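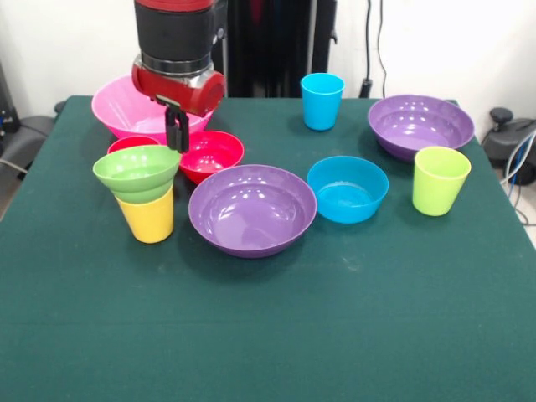
Basteln am Küchentisch: was bei uns mit zwei Kindern funktioniert

Von Oanh Lý

Meine Kinder sind drei und sechs Jahre alt, und ich arbeite vier Tage in der Woche. Lange habe ich gedacht, dass Basteln viel Zeit und viel Material braucht. Dann hat die Tagesmutter mir gezeigt, wie sie es macht, und ich habe ihre Art für unsere kleine Küche angepasst. Ich schreibe die Tipps auf, weil zwei Freundinnen mich gefragt haben und ich nicht alles dreimal erzählen möchte.

Den Tisch vorbereiten

Unser Tisch ist aus geöltem Holz und nimmt jede Farbe an. Ich lege darum eine Decke aus Wachstuch darauf und klemme sie an den Ecken mit Tischdeckenklammern fest. Zeitungspapier habe ich probiert, aber es klebt am Bild fest, und die Druckfarbe geht auf die Hände über.

Stellen Sie alles hin, bevor Sie die Kinder rufen. Ein feuchter Lappen muss auch schon da liegen, am besten zwei. Wenn ich zuerst die Kinder rufe und dann die Schere suche, ist mein Sohn schon unter dem Tisch.

Salzteig

Salzteig ist das billigste Material, das ich kenne. Mein Rezept für zwei Kinder:

200 g Mehl
200 g feines Salz
etwas Wasser, löffelweise
ein Teelöffel Öl

Mehl und Salz trocken mischen, dann Wasser dazugeben, bis der Teig nicht mehr an den Fingern klebt. Das Öl kommt am Schluss. Nehmen Sie wirklich feines Salz. Mit grobem Salz wird die Oberfläche rau, und kleine Wunden an den Händen brennen.

Für Farbe teile ich den Teig und knete Lebensmittelfarbe hinein. Rote Beete geht auch, aber das Rosa wird beim Trocknen bräunlich. Meine Tochter war darüber sehr enttäuscht, es sollte ein Schwein werden.

Die fertigen Figuren trocknen zuerst einen Tag an der Luft und dann im Ofen. Bei 90 Grad dauert es bei dünnen Anhängern gut zwei Stunden, bei dicken Figuren deutlich länger. Klemmen Sie einen Holzlöffel in die Ofentür, damit die Feuchtigkeit hinaus kann, und bleiben Sie in der Nähe. Zu schnell getrockneter Teig bekommt Risse. Wer kleine Kinder oder einen Hund hat, soll den rohen Teig nicht herumliegen lassen: so viel Salz ist gefährlich, wenn es gegessen wird.

Kleber, der nicht tropft

Flüssigen Kleber gebe ich nicht mehr in der Flasche. Ich fülle einen Klecks in den Deckel von einem Marmeladenglas und gebe einen Borstenpinsel dazu. Wenn der Deckel leer ist, ist er leer. Der Rest in der Flasche bleibt bis zum nächsten Mal gut, und der Pinsel wird sofort ausgewaschen, sonst kann man ihn wegwerfen.

Klebstoff auf Wasserbasis geht aus Kleidung meistens heraus, wenn man das Stück eine Stunde in lauwarmes Wasser legt und erst danach wäscht. Bitte nicht reiben, solange er noch frisch ist.

Glitzer

Ja, wir haben Glitzer. Ich wollte ihn verbieten und habe verloren. Er wird jetzt nur noch auf einem tiefen Backblech benutzt. Das Bild liegt im Blech, das Kind streut, und am Ende klopfe ich den Rest auf ein geknicktes Papier und schütte ihn zurück in die Dose. Was auf dem Boden landet, nehme ich mit einem Stück Malerkrepp auf. Der Besen verteilt es nur in die ganze Wohnung.

Für den Dreijährigen nehme ich statt Glitzer gefärbten Reis. Eine Tasse Reis mit einem Löffel Essig und ein paar Tropfen Lebensmittelfarbe in eine Dose geben, Deckel zu, schütteln, auf Küchenpapier trocknen lassen. Das Schütteln ist für ihn sowieso der schönste Teil!

Wohin mit dem Material

Wir haben keinen Bastelschrank. Alles ist in einem Rollwagen von Luvholm, der zwischen Kühlschrank und Wand passt. Die Lücke ist 38 cm breit, bitte vor dem Kaufen messen, ich musste den ersten Wagen zurückbringen. Unten stehen Papier und Karton, in der Mitte Stifte und Wolle, oben Scheren und Kleber, weil der Kleine dort noch nicht hinkommt.

Papier kaufe ich fast nie. Im Baumarkt in Skollwood bekommt man alte Tapetenbücher geschenkt, wenn man freundlich fragt. Das Papier ist dick und reißt nicht, wenn man mit viel Wasser malt.

Und wohin mit den Bildern

Eine Schnur über der Heizung, daran Wäscheklammern. Wenn die Schnur voll ist, darf jedes Kind wählen, welches Bild weg darf. Manche fotografiere ich vorher. Eine Mappe pro Kind und Jahr behalte ich, mehr Platz haben wir nicht.

Wie lange?

Bei uns ist eine halbe Stunde viel. Manchmal malt meine Tochter noch weiter, wenn ich schon koche, und manchmal ist nach fünf Minuten Schluss — dann räumen wir eben auf. Früher hat mich das geärgert, wegen der ganzen Vorbereitung. Jetzt lasse ich den Teig in einer Dose mit Deckel im Kühlschrank, dort hält er sich einige Tage, und wir machen ein anderes Mal weiter.

Nachtrag vom 25. April 2018: Eine Leserin hat gefragt, ob man Salzteig auch mit Dinkelmehl machen kann. Ich habe es probiert. Es geht, der Teig ist etwas weicher und braucht weniger Wasser. Im Juni schreibe ich etwas über Malen mit Straßenkreide und wie man sie aus Schuhsohlen bekommt.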